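Pantry scale: first set-up

1. Put the Fokton scale on a flat, hard table. Small groceries can stay near it.
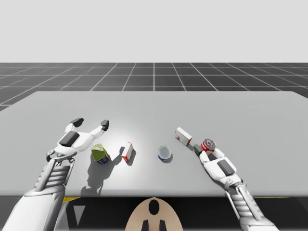
Fig. 2. Groceries on the table

2. Press ZERO and wait 3 seconds.

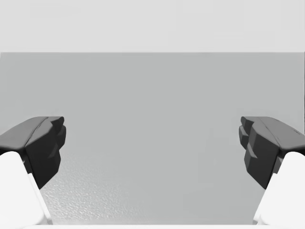

Rendering: Ginette Caron

Caution: do not press on the plate while it counts down.
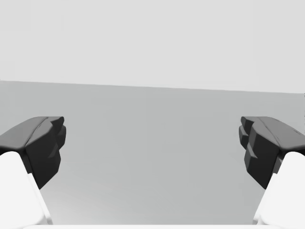 WEIGHING

3. Place one can in the middle – the lid must look up.

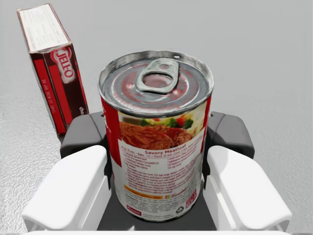 Page last changed: January

Note: if the display shows 2539, repeat step 2.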